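The One In, One Out Rule and Other Things I Don't Believe

March 23, 2024
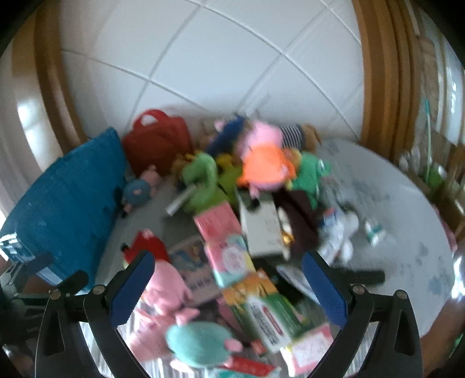 Toys on the rug, storage bin to the left.

I have now read three decluttering books, which is three more than I needed, and I paid for two of them. The third came from the library in Cadthorpe with someone else's underlining in it. Whoever had it before me was a true believer. They had put a star next to the sentence about thanking your belongings.

My main complaint is with the one in, one out rule. You know it. Something new comes through the door, something old has to leave. It sounds like arithmetic, so people trust it. But it assumes you already own the right amount of stuff, and if you did you wouldn't be reading the book. All the rule does is freeze the mess at its current size. It also treats a sofa and a plastic dinosaur as the same unit, and I would love to see the author's garage.

Then there are the courses. Bunomdale, which started as a newsletter and is now apparently a "home method," wants $242 for 6 weeks of videos. I watched the free one. It was eleven minutes of a very calm kitchen with one bowl in it, and the advice was to start with a drawer. I've started with a drawer. I have started with that same drawer every August for years, when it's too hot to do anything else, and it is always the batteries drawer, and I never know which batteries are dead.

The toy rotation people are the ones I go back and forth on. The idea is that you put most of the toys away and swap them every few weeks, so the old ones feel new again. Fine. I can see that working for a certain kind of child. What I notice is that the posts praising it tend to be written in the first month. Show me someone still doing it two years in, who can also tell me which closet the other half of the train set is in, and I'll listen. My guess is that the hidden toys just become a second mess with a lid on it.

I did try counting, because one of the books (the expensive one) tells you to count everything in a single room before you touch it. I got to 292 and quit, partly out of boredom and partly because I couldn't decide if a deck of cards was one thing. The book has no opinion on cards. It does have an opinion on mugs, which is that a household needs 8 at most. I don't know where that number came from. There's no footnote.

To be fair - and I don't enjoy being fair to these books - a couple of things did stick. Keeping a bag by the front door for giveaways is a good idea and costs nothing. So is putting the scissors back where you actually use them instead of where scissors are supposed to live. Neither of those takes a method. My grandmother did both and she never owned a label maker.

What I don't buy is the promise underneath, that you'll be a different person once the shelves are clear. I've had clear shelves. We moved once and the boxes came late, and for a while we had nothing out at all. I was the same person, only I couldn't find the can opener.

The library book is due back soon. I've added a question mark next to the star, in pencil.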